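The Varuma kit arrived at the Brurard test room on 2/18/25, on a 24-day trial. The clerk entered the tabletop task in the log: dumplings, steamer basket, 100 attempts. Under "Faults" the clerk wrote a dash. 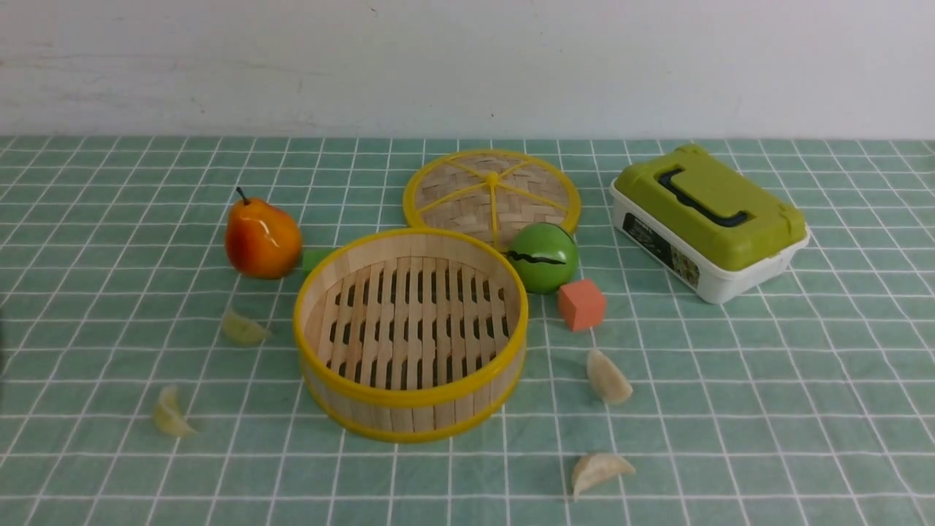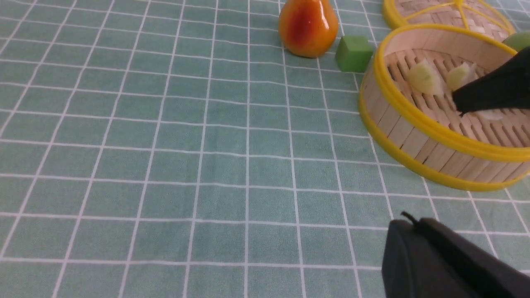
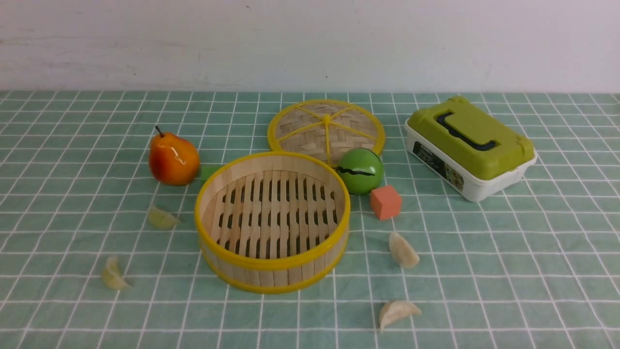
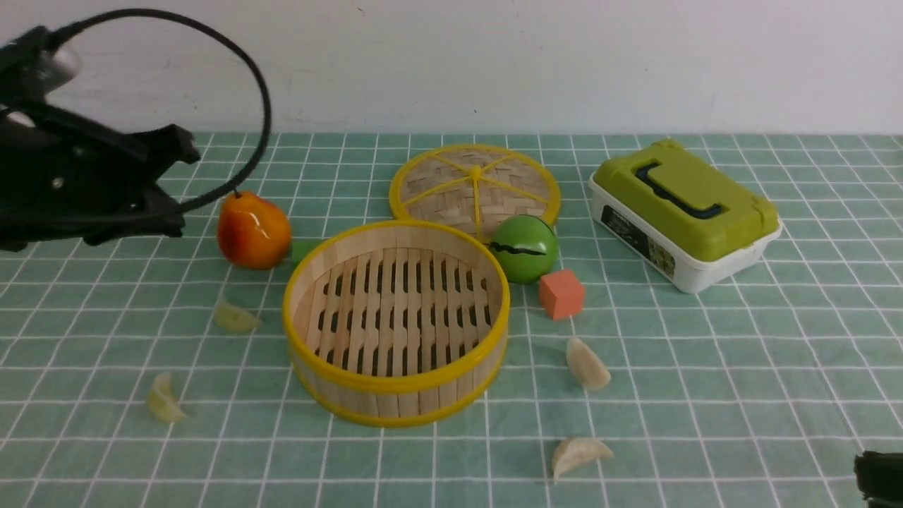 Camenzind replied that the dash was premature. The arm could be leased until May, but the grip settings came as a separate service, billed per object, and a dumpling was classed as two objects, wrapper and filling. The clerk asked how a toy dumpling was classed. Five hours later the answer came back: one object, subject to inspection. The clerk erased the dash and wrote "Pending."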